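How to Start a Neighborhood Contact List and Warning Chain

Last updated in March by Ingegerd Myklebust, Vedthorpe

When a car was broken into on our street, the people at number 2 knew it at six in the morning. The people at number 61 heard it after dinner. In the hours between, many of us left for work with garage doors open and bags on the back seat. After this I wrote to every house and asked if they would like to be in a warning chain. This page explains how we made it, so that you can make the same in your street.

A warning chain does not replace the police. If you see a crime happening or somebody is in danger, call the emergency number first and use the chain after.

What you need

A list of the houses, some paper, a phone, and two or three evenings. You do not need an app. We tried one at the start and half of the street never opened it. Text messages and normal phone calls work on every telephone, also on the old ones.

Step 1. Decide how far the chain goes

Choose a border that everybody understands. Ours goes from the bus stop to the small bridge, both sides of the road. If you take too many streets, people will get messages about places they never walk past, and after some weeks they stop reading. The neighbors in Rolville began with the whole district and later divided it into seven smaller chains.

Step 2. Knock on the doors

A paper in the mailbox is good, but a visit is better. Go between five and seven in the evening, when most people are home and it is not too late for small children. Say your name and which house you live in. Then ask for three things: a name, a phone number, and the hours when it is fine to call.

Some people will say no. Thank them and write "no" on your list, so that another neighbor does not ask again next week.

Step 3. Make the groups

Put the houses in groups of no more than 12. Each group has one caller and one reserve. The caller receives the message and sends it to the others in the group. The reserve does it when the caller is away. It helps if the two do not live in the same house, as families often travel together.

Step 4. Agree what is worth a message

This was our longest discussion. In the end we wrote a short list:

A break-in, or a try to break in
A person who follows or bothers others on the street
A missing child or a missing older person
A fire, a gas smell or a power line on the ground

Lost cats, loud music and parking go somewhere else. We have a board by the bus stop for them.

Step 5. Write the message in the right way

A good message says what happened, where, at what time, and if the police know. Write only what you saw or heard yourself. Here is one of ours:

"Side door forced at number 14, between 1 and 3 p.m. Nobody hurt. Police have been called. Please check your doors."

If you describe a person, write about clothes, height and direction. Do not guess a name, and do not send photos of a person's face or license plate to the chain. Give those to the police. We once had a message about a "strange man" who was reading the water meters for Imai, and he had to explain himself at four houses.

Step 6. Do a test

Choose an evening and tell everybody that a test is coming. Send one word and ask each house to answer. In our first test the message stopped in the second group, where the caller had written one wrong digit. Correct the list the same night - it is easy to forget it later.

Step 7. Meet once before the summer

People call each other more easily when they have met. Use a garden or a garage, put out some fruit and coffee, and keep the official part under half an hour. Go through the list aloud and ask for new numbers.

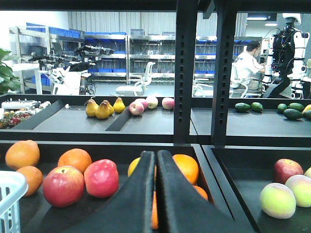

Step 8. Keep the list safe

The list has private information. Print one copy for each caller and each reserve, and do not put it on the internet. When a family moves away, cross them out and give the callers a new page. I keep the old pages in a Zullov folder until the new ones are delivered, then I shred them.

Common questions

What if the caller works at night?
Let this person be the reserve, or choose a caller for the day and another for the night.

Can renters join?
Yes. Ask them the same as you ask the owners.

How often should we test?
We do it two times a year, when the clocks change.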